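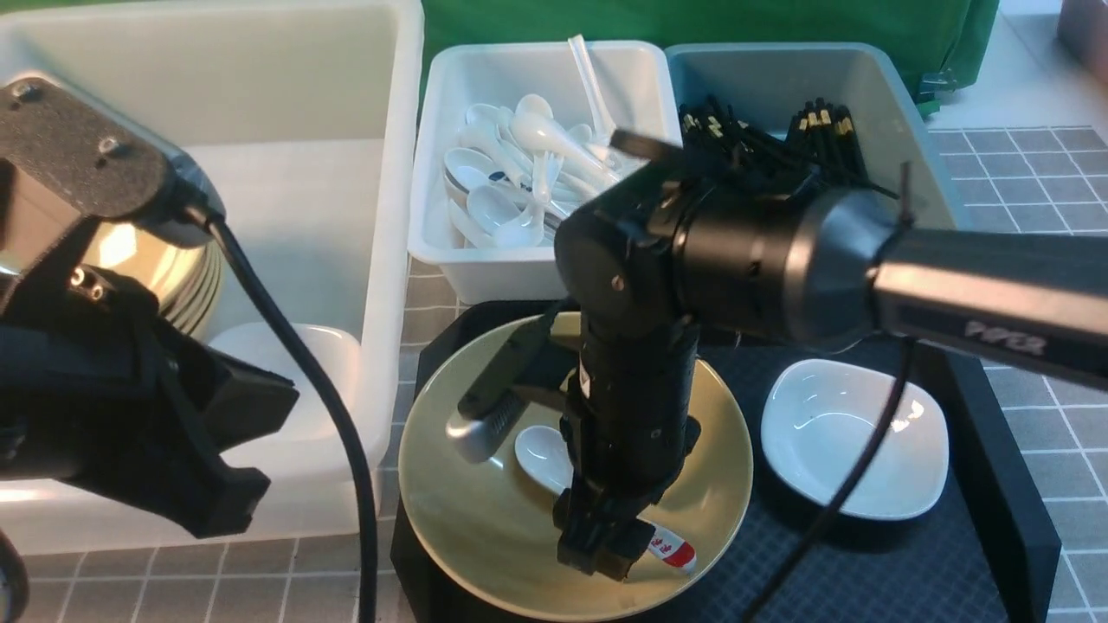 Stirkley has suspended unattended operation of the table-setting cell at its Trendover site following a fault on Monday, August 5, 2024. The cell sorts and places tableware using two arms. During a routine placement cycle, the left arm failed to stop when the stop command was issued from the operator station. It continued at reduced speed for 3 seconds. The work is light: ceramic soup spoons lifted from a white bin, chopsticks from the bin next to it, a round green plate to receive them. The forces are small, but a stop command must stop the arm in every case. No one was hurt.

The hardwired emergency stop was pressed and worked as designed. Both arms were then powered down and the cell was locked out until the controller logs had been copied.

Our review found that the stop command had been sent correctly and received late. The left arm's controller was processing a queue of position updates and did not give the stop message priority. The queue held 14 updates at the time, and all of them were carried out first.
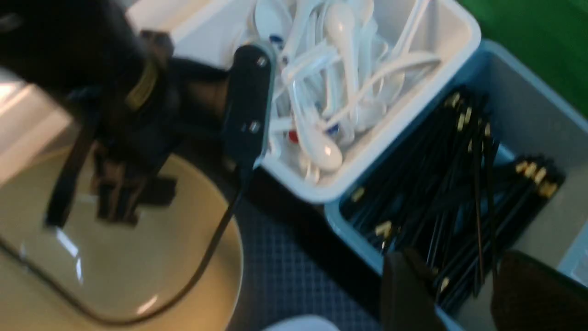
The queue behavior was introduced with a motion software update supplied by Prantl. The update was meant to make small movements smoother. It was tested at our site with one arm running. It was not tested with both arms running together, and our acceptance procedure did not require this. That omission is ours.

We use cookies to improve your experience and to measure traffic. By continuing to browse you accept our cookie policy. Accept all | Manage settings

We have returned both arms to the previous software version. The stop command was then repeated 3000 times across both arms, under full load and at every speed the cell permits. No late response was recorded.

A second matter came to light during the inspection. Cable slack near the wrist was greater than our own work instruction allows. It played no part in the late stop, but a loose loop can catch on a dish or a tray rim. Technicians have been told to check cable routing before each shift and to record the result.
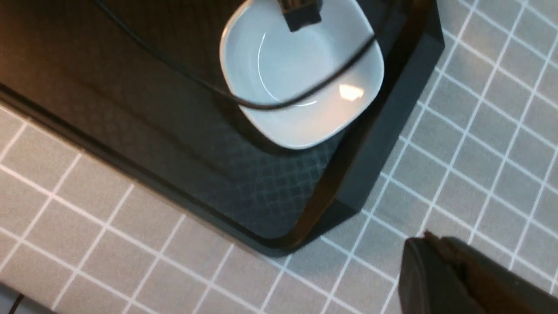

Until further notice, the cell will run only with a trained operator present and within reach of the emergency stop. Trials with bowls and trays are limited to one arm at a time.

Grollis has been engaged to carry out an independent review of the stop circuit and the acceptance procedure. Its report is due in October, and we will publish the findings on this account.

Sites using the same Prantl update with two or more arms should test the stop command with all arms moving. Questions may be sent to the Stirkley safety office, which will reply within 8 working days.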